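Can a machine do the chores yet? Questions we keep getting

Patholm workshop and home help pages
Last gone over in October. Will get to the rest when there's time.

Short version?
Not really. Some of them, slowly, on a good table with good light. Read on if you want the long version.

What do you mean by chores?
Small stuff. Putting cups away, clearing a bench, sorting parts into bins, folding, wiping down, emptying a dishwasher. On the shop floor it's much the same jobs with heavier things and more noise. Not welding or painting car bodies, that's been done by machine for decades and is a different sort of problem — same part, same spot, every time.

Why is everybody starting with cups?
Cheap, light, don't smash, come in colours. And a cup has most of what makes housework hard. It tips over. It rolls. It goes inside another cup but only the right way round. If an arm can't tidy a set of cups it's not going to manage your cutlery drawer.
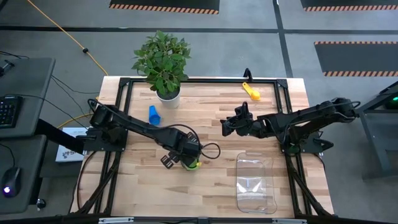
Mitby wrote in to say their kids had the measuring cups sorted by size at age two and they don't see why anybody would pay for a machine to learn it. Fair enough. Kids come with two very good hands and they practise all day for free. We'd still like the machine to learn it, as the cups are the easy end and the hard end is the stuff people hurt their backs doing.

Why two arms?
Same reason you've got two. One holds, one does. Lids, bags, towels, anything that comes apart or goes together. Plenty of jobs get by with one arm and it's cheaper, so if all you want is parts moved from a tray to a bin, get one arm and spend the rest on a decent fence.

Do they need to be shown every job?
Mostly yes. Somebody steers the arms through the job, over and over, and the software learns from the recordings. For a simple tidy we tell people to plan on 100 runs before it looks like anything and 1,000 before you'd let a visitor watch. For fussy jobs like nesting things or cloth, 2,000 and you may still not be happy.

And if I move the table?
Depends. Older setups fall over completely. Newer ones cope with a bit of moving about, differnt light, a new tablecloth. They don't like surprises though. Clear plastic is still a pain, glass too, because the cameras see what's behind it as much as the thing itself. Shiny benches don't help either. If you have the choice go matte.

What about things that don't belong there?
Good question and most demos skip it. Real kitchens have a plant, the mail, somebody's keys. A machine has to know what to leave alone, and that's a harder thing to teach than picking up. We always say leave some clutter in when you practise. A tidy that only works on a bare bench is no use to anybody with a family.
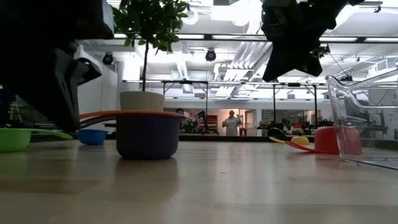
Same goes for the shop floor. Rags, tape, half a sandwich. If you clear everything off for the practice runs you'll get a machine that works at 7 am before anyone's come in and not after.

How slow is slow?
Slow. We timed ourselves clearing a bench after lunch at Cillis and then reckoned on a machine taking many times longer, and that was being kind. Speed is coming along but it's the last thing you want to push. A slow arm that drops a cup is a nuisance, a fast one is a trip to first aid. Overnight jobs are the sweet spot, if it takes till 4 am who cares.

Is it safe with people about?
With the right arms, the right limits and a stop button you can reach, yes, mostly. Keep kids and pets out of reach altogether. Mark the floor so people know where not to stand. Talk to whoever does your safety paperwork first and not after, we've seen it go the other way and it's a miserable week.

What's the hardest everyday job?
Our list, not scientific:
Fitted sheets
Anything wet and slippery
Tangled cords
Garbage bags, getting them open
Stacking things that nearly fit

That last one suprises people. Nesting looks like nothing. But you have to line it up, let go at the right moment, and notice if it's sitting crooked. People do it by feel. Most grippers can't feel much of anything. 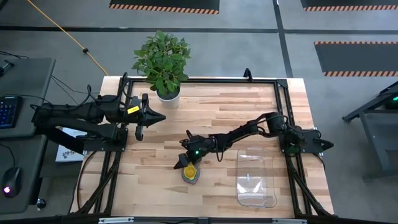
Nested stack under the right-hand gripper, clear tray beside it.

Can I buy one for home?
You can buy arms, sure. You can't buy one that does the dishes start to finish and that you'd leave alone with the good plates. Anyone telling you otherwise, ask to see it done in your kitchen, with your plates.

Worth it for a small shop?
Sometimes. One dull job, same place, light parts, lots of them — worth a look. Ten different jobs a day, keep your people. Holovko asked us this for a shop with 27 staff and we said start with the one task everyone complains about and leave the rest for next year.

Will it take my job?
Don't know. Not this year, if your job involves more than one kind of cup. We'd be lying if we said it'll never touch packing and sorting work. Talk about it early with your crew, they have generally thought about it more than the boss has.

Do you do demos?
Afternoons are best, after 2 pm. Let us know ahead and bring something from your own bench or kitchen for it to have a go at. Nothing sharp, nothing hot, no eggs please.

My question's not here
Send it in. Answers are slow in October, we're setting up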